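Household Objects and Their Settings
Handout 6: Soft surfaces, hard objects

Reading for this unit: the Prarker workbook, sections on textiles and on glazed and glossy ware. Bring the workbook to the session. The Vendley supplement is optional and is not needed for the exercise at the end.

1. Where we are in the course

The last handout dealt with hard objects on hard surfaces: plates on a counter, glasses on a shelf, jars in a cupboard. A flat, rigid surface makes few demands. An object with a flat base stands on it in the usual way, and the base and the surface meet along a clear line. When we wrote up the Kiltenlow kitchen in July, nearly every entry could use the verb "stand" without further comment.

Bedrooms and living rooms are different. Cups end up on beds, on sofa arms, on folded throws and on rugs. The surface gives under the weight, and it may have folds, a slope, or padding below that cannot be seen. The verb has to be chosen each time.

2. Terms

Base: the part of a vessel meant to touch the surface.
Rim: the edge of the mouth.
Wall: the part between base and rim. We speak of the inner wall and the outer wall.
Handle opening: the space between the handle and the outer wall.
Ground: the surface an object is on, when that surface is cloth. The word covers blankets, throws, sheets and rugs.
Contents: anything inside the vessel, whether or not it belongs there.
Repeat: one full unit of a printed pattern before it starts again.

Use "upright" only when the base is flat on the ground. Use "tilted" when the mouth points partly to one side. Use "on its side" when the wall carries all the weight. If you cannot tell what carries the weight, write "tilted" and stop there. 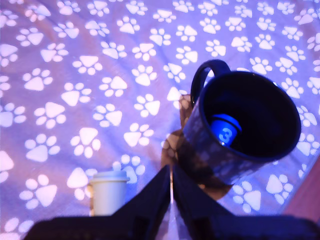
3. Dark vessels on a patterned ground

A dark, glossy vessel is harder to record than a pale matte one. The finish picks up what is near it, and a beginner often writes these patches down as part of the decoration. The mug on the paw-print blanket has dim purple patches on its outer wall, and they look a good deal like the print next to it. The safe entry is "dark, glossy, with purple patches resembling the ground." Do not enter "purple pattern" under decoration unless you have handled the object or have a second view. The same caution applies inside. The interior is close to black and its bottom cannot be made out, so the depth is left blank on the form.

The handle opening is useful on a printed ground. If cloth and part of the print show through it, as they do with this mug, the opening is clear, and you can record it as open. With a plain dark ground you often cannot say even that.

4. Contents

A vessel is recorded with its contents, but the contents get their own line. State the color, the general shape, any marking, and where the item rests. Keep the function out of it unless it is certain. A small blue cylindrical object with a numeral 3 on it is entered in those words. "Like a cap" is allowed as a comparison for the wider top section. "Cap" by itself is a claim, and the form has a separate box for claims.

The rule was loosened once, for the Lý apartment inventory, and 31 entries had to be corrected afterward. Most of the errors were containers named for what the writer supposed was in them.

5. Scale

Small white cups cause trouble. A cup shape has the same outline at full size and as a miniature, so the form asks for a neighbor: another object close by that gives a sense of size. If the neighbor is itself of unknown size, say so. Pattern repeats can also help if the cloth is available to measure. Measure across at least two repeats, with the cloth lying flat and not stretched.

6. Shadow on cloth

Shadow on cloth takes its color partly from the cloth. On purple it may look brown, and beginners have recorded it as a stain. Check whether the print can still be seen through the dark area and whether the area starts at the object. If both are true, treat it as shadow and leave the condition box empty. Stains are recorded only after the object has been lifted and the cloth checked.

7. Exercise

Choose one vessel and one patterned cloth at home. Place the vessel on the cloth tilted, with one small item inside. Write an entry of no more than 40 words for the vessel, a separate line for the contents, and a separate line for the ground. Then move the vessel to a plain cloth and write the entry again. Mark every word that changed.

Hand in both versions on one sheet. Entries are due 23/12/2018. The exercise is worth 21 points: 6 for the choice of verb and the rest for the three lines taken together. Late sheets are marked but lose the points for the verb.

Next handout: stacked objects and objects partly hidden by others.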